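The Hours You Were Promised

Household products keep offering to save us time. One reader in Gedbridge tried to find out where it went.

By Nigel Pickering
01/09/2026

The envelope said I was losing 25 hours a year. It was addressed to The Householder, and inside was a folded sheet from Wusard, which sells a planning system for family kitchens: a wall chart, a set of cards and an app that nags. According to the sheet, a typical home could win back "up to 1,542 minutes every year" by getting on the system. I got out a calculator. It comes to a little over four minutes a day.

Four minutes is a funny amount of time. I lose that much standing in front of the fridge. I lose it looking for my glasses, and once a week or so I lose it looking for my glasses while they are on my head. If somebody handed me four extra minutes every day I doubt I would notice, and I am fairly sure I wouldn't pay for them. But put the year's worth in one heap and print it on a postcard in orange type, and it sounds like a vacation.

I have been collecting these claims since April. They are on the backs of cereal boxes and the sides of vans. A detergent will save me an afternoon a month. A set of stacking drawers from Gunent will "give back your mornings," a phrase I have read a dozen times without learning who took them. Gazi, the meal delivery outfit, says its customers recover 1,169 minutes in their first season, although it doesn't say what they were recovered from, or whether the customers were asked.

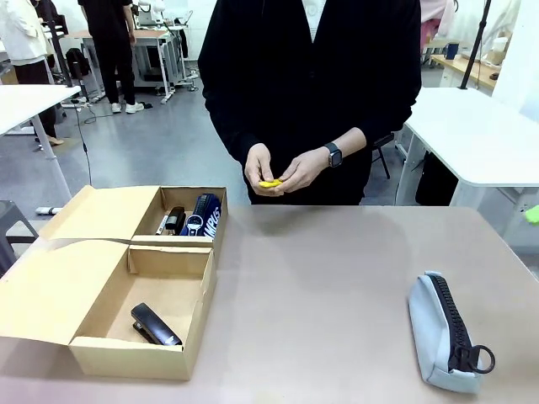
So I did ask. I called Gazi's customer line and was passed to a pleasant man who told me the figure came from "internal modeling." I asked what the model assumed. He thought it compared the average recipe in the box with the average home-cooked dinner, including the trip to the store. Did it assume a separate trip to the store for every dinner? He said he would find out. I am still waiting, and I have not counted the wait against them.

That store trip matters more than it looks. Most time-saving sums begin by describing a day that no sane person lives. In the bad old version of your life you drive out for one onion, wash each plate as it is used, and iron the dish towels. Then along comes the product, and the product gets credit for everything you weren't doing anyway. My mother raised four of us and never ironed a dish towel in her life. By the logic of the brochures she saved herself several years, and she did it for free.

The second trick is to leave out the work the product brings with it. I signed up for Wusard's starter plan at $49, on the theory that a person ought to try a thing before being rude about it. Setting up the wall chart took most of a Saturday. Every member of the household needs a color, every job needs a card, and each card has to be given a "weight" so that taking out the trash can be fairly measured against cleaning the bathroom. We had been married for decades without weighing the trash. By lunchtime we were having a conversation about it that I would have paid a good deal more than $49 to avoid.

After that came the upkeep. The app wants to be told when a job is done. It wants to know how long it took. On Sunday evening it wants a "reset," and it sends a reminder about the reset, and if you ignore the reminder it sends a sad one. I kept a paper log next to the chart for six weeks, and in every one of those weeks we spent longer running the system than the postcard had said we would save. My wife had stopped using it by the third week. She didn't announce this. Her cards just stayed where they were, and the jobs on them got done the way they always had.

I should be fair to the other side. There are things in my house that really have saved time, on a scale that makes the postcards look silly. The washing machine is one. My grandmother gave up a full day a week to laundry, with her hands in it, and I have never given it more than an hour. Running hot water is another. So is the freezer. What they have in common is that they took over a heavy job that had to be done, and then they went quiet. My freezer has never asked me how I feel about my freezer goals.

Even there the story isn't as clean as the ads would like. People who have studied housework have argued for a long time that better machines didn't shrink it nearly as much as you would expect, in part from our habit of raising the bar. When washing was a day's labor a shirt was worn more than once. When it became easy, the shirt went in the hamper after an evening. I look at the size of our laundry pile, for two people who mostly sit down, and I can believe it.

And the small savings have an odd way of leaking. Suppose the stacking drawers do what they say and I find my socks faster. I don't get to bank those seconds. They don't gather in an account until April, when I can draw them out and go fishing. They get spent on the spot, usually on the phone, and usually on something that is trying to sell me more drawers. An hour in one piece is worth having. Sixty separate minutes scattered through a fortnight are lint.

The one piece of advice I hear most is the rule that any job taking under 2 minutes should be done right away. I tried this too, and for a few days I felt terrific. I wiped things. I answered things. I rehung a picture. Then I noticed that I had not finished reading a single article, or let a pot of coffee go by without getting up from it. A house contains an endless supply of two-minute jobs. If you agree to do each one as you see it, you have taken a position as your own errand boy, and the hours are terrible.

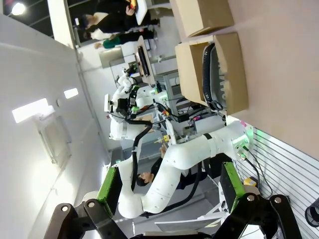
A white jointed arm, with a ring of green light at the base.

None of this would matter much if it were only about money. People have always bought gadgets they didn't need, and I have a drawer of my own to prove it. What bothers me is the accusation folded into the offer. To sell you 1,542 minutes, someone first has to persuade you that you are wasting them. The slow cup of coffee becomes a leak. So does the talk over the fence with the neighbor, and the ten minutes spent drying dishes next to another person, which in our house is when most of the news gets told.

When I canceled Wusard, the app asked me for a reason. The choices were "too expensive," "too hard to use" and "I have met my goals." I picked the last one. It thanked me, and asked whether I had a few minutes to fill out a survey.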